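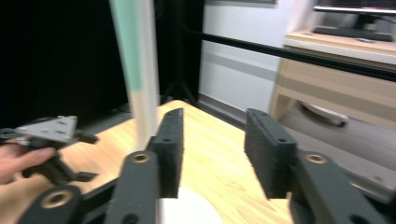 Danish Virk wrote in after the last gallery to say that a worktable should be sanded back once a year whether it needs it or not, and that anyone who puts a cloth over one has something to hide.

We have owned four cloths. Draw your own conclusions.

This is the table page, which a few of you asked for and one of you asked for twice. It follows the shelf page (July) and the page on hooks, still our least visited. The table lives in the back room at Rutia, where it is used for sorting, gluing, wrapping, arguing and, when the weather shuts us in, lunch. I have kept the words short where I could. I couldn't always.

The top
Light wood, with a tall tube rising from it, pale teal-green in its upper part and white or clear further down. The color is close to the bathroom tiles of my childhood, and I have tried not to hold that against it.

Those of you who only want the picture may leave now with my blessing. For the others I have put down what I know about the table, under headings, so that you can skip the parts about glue.

Where it came from
A school in Lonidstead was getting rid of its furniture and had priced everything with little round stickers. The chairs went first, then the cupboards, then a stuffed owl. The table had a sticker for $70, and the man at the door took $30 off when he saw which car we had come in. It went home on the roof with its legs in the back seat. One leg had to ride in my lap.

I had measured the room before we left. I had measured the table when we got there. I had not measured the door, so the table spent its first night in the yard under the first of the four cloths.

Getting it in
Legs off, top on its side, around the corner, back out, swear, around the corner the other way. We took a strip of paint off the door frame that has never been put back. My sister says it gives the room a sense of history. She lives elsewhere.

The wobble
It is a small wobble. It comes and goes with the season, worst in July, and it has survived folded cardboard, cork, a beer mat and a proper adjustable foot from Rizvi that cost more than I am prepared to write here. The foot was very good. It moved the wobble to the opposite corner.

At present we use the beer mat. If you lean on the window side with both elbows you will feel it, and visitors do, and visitors then look under the table and tell us there is a beer mat there.

On finishes
Here Danish Virk and I part company. I sanded the top in our first summer, by hand, from one end, with great seriousness. By the middle I was less serious. By the far end I was doing what I would call a gesture. I know where the gesture starts and I put the radio on it.

After that I oiled it. The can said to wait 10 minutes and wipe off the extra. I went in to answer the phone. If you have ever left oil on a table for the length of a call about somebody else's divorce, you'll know how flypaper is made. It came off with a plastic scraper and a lot of rags, and I now take the phone off the hook before opening anything in a can.

Sanding it once a year would leave us with a placemat in about 100 years. I put this to Danish, who replied that it would be a very nice placemat.

Glue
White glue, once dry, lifts off with a fingernail and a little patience. The yellow kind does not. For the yellow kind we put down baking paper, the sort on a roll, and tape it at the corners. Newspaper is no good at all. We had a paragraph about parking at the Fultside fair printed backward by the window for most of a year, and I could recite it.

Candle wax: let it go hard, then an old library card. Not your current library card.

Things that stand up
Anything tall goes to the middle. We learned this from the edge. A tall thing at the edge of a table is a short thing on the floor a minute later, generally with its lid off, and the floor in the back room slopes toward the one cupboard you can't pull out. There is a marble back there, and a pencil, and I think a thimble.

The rule as written on the wall says TALL IN THE MIDDLE, FLAT ON THE LEFT, FOOD NOWHERE. The last part is in a different hand and is widely ignored, mostly by the hand that wrote it.

Clearing off
We clear the table on the last evening of every month. The method is to carry everything to the sofa, admire the table, and carry everything back. Now and then something is thrown away by mistake and the exercise feels worthwhile.

I did try boxes. Boxes are fine until they have labels, and then there's the matter of the box called MISC, which in our house grew a second box called MISC (OTHER). Both are under the table, near the beer mat. You will meet them if you go looking for the wobble.

The four cloths
Since it will come up again:

The striped one, retired after the night in the yard.
The oilcloth with lemons, which melted slightly under a casserole and kept the casserole's shape.
The good linen one, in a drawer. It has been in the drawer the whole time.
The brown one, in use, when we have something to hide.

Notes and leftovers
Several people have asked for the length. It is a little too long for the wall it stands on, so the end pokes out past the window and catches everyone on the hip. I'll measure it when I next find the tape, which was last seen going into MISC.

Someone else asked if we would sell. Ask me again in July, when the wobble is bad.

The chairs get their own page next, if I can settle which of them count as chairs. The piano stool has supporters. Send your own table pictures to the usual address, and please say which leg it is, there's always one.

Page last fiddled with August 8, 2018. Back to the shelves. On to the hooks, if you must.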